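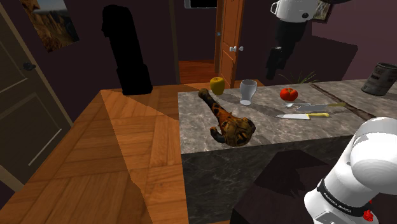 Clircombe kitchen: the week the knife zone went missing

Hi all! I promised a few of you I'd finally put up the gallery from the Clircombe kitchen, so I'm doing it over lunch with one hand and a sandwich. It's a small gallery and I talk too much, so expect more words than pictures. If you only came for the fault, it's the one where the arm went straight through the area we'd told it to slow down in, at full speed, and told us everything was fine the whole time. Yes, it's all simulated, so no fingers were involved. I still didn't sleep great that Wednesday.

For anyone new, Clircombe is what we call our marble kitchen, the one with the maroon walls and the herringbone floor. We use it for sorting and clearing jobs: pick up the spoon, move the tomato, leave the knives alone unless you've been told to touch them. Skarnar is the planner that decides where the arm goes, and Lazăr is the little safety layer that sits underneath and is supposed to say no. Nelu Munteanu wrote most of Lazăr and I wrote the part that broke, so please send the complaints to me and the cookies to him.

The rule that failed is a really simple one. Anything with a blade gets an invisible box around it, and inside that box the arm has to crawl. If it comes in too fast, Lazăr stops it dead and writes a line in the log. We had 402 runs from the overnight batch and the log had not a single stop in it. I was thrilled! I sent a very smug message to the group with a lot of exclamation marks in it (you've seen how I type). Rhiannon Hopkin wrote back "that's too good" and nothing else, and she was right, and I hate that.

She went and replayed a handful of them with the zones drawn in. The zones were there, all neat and glowing, hanging in the air over the parquet where the counter used to be in the old layout. The knives had moved with the new layout. Their boxes hadn't. So Lazăr was guarding a patch of floor with great devotion while the gripper swung over the real blades as fast as it liked.

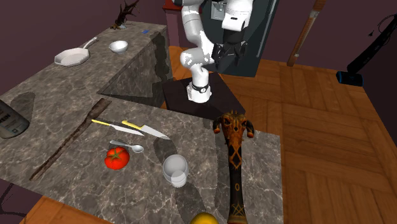 Once we had the boxes stuck back on the right things, we reran the whole batch against the recorded motions, and 145 of the 402 should have been stopped. That's a lot worse than I'd guessed. Most were fast passes on the way to something else, usually the tomato or the spoon. In 8 of them the fingers touched a blade, and in 2 of those the knife got shoved clean off the counter. Bianca Gavrilă watched those two with me and made a noise I can't spell.

How did it happen? I'd saved the zones in room coordinates when I first set them up, way back in January, and meant to hook them to the objects "later." Later never came. The old kitchen had everything in fixed spots, so it worked, and then we started shuffling the props around between batches and the old spots stopped meaning anything. There was even a warning. It went to a console window that gets closed when the overnight job starts, so it was basically shouting into a cupboard.

The prop shelf, by the way, is still Viorica Grecu's doing. She says if the arm only ever meets forks and plates it gets lazy, so we get the spotted club, the black staff with the horned head and whatever else she digs up, mixed in with the pepper and the glass. I used to grumble about it. But the club helped us here, because it's long and awkward and the planner takes a wide swing to stay clear of its knobby end, and those wide swings were where a bunch of the worst passes came from. With a plain tidy counter I think we'd have gone another month.

What's changed so far:

Zones are now tied to the object itself, so if the knife goes somewhere, the box goes too.

Every batch starts with a deliberate bad move. The arm dives at a knife too fast, on purpose, and if Lazăr doesn't stop it then the batch won't start. This one was Nelu's idea and I wish we'd had it from day one.

A log with zero stops gets flagged for a person to look at. It used to get a green check mark. Ugh.

Zone warnings go in the main log, in red, and they stay there.

Still open: the patchy speckles on the arm's surfaces (that's only a rendering thing, and it doesn't touch the contact checks, but people keep asking), and whether the spoon should have a zone too. Rhiannon says no. I say maybe a tiny one.

Zhenhua Hao from the Wirkska group has asked for the motions from the 8 contact runs so they can try them against their own stop layer. They're zipped up and on the shared drive now, along with the zone files from before and after the fix. If you're running a kitchen of your own with zones saved before the layout change, please go look at where they are. Turn on the overlay, it takes a minute. And tell me if yours were floating over the floor too, it would make me feel so much better!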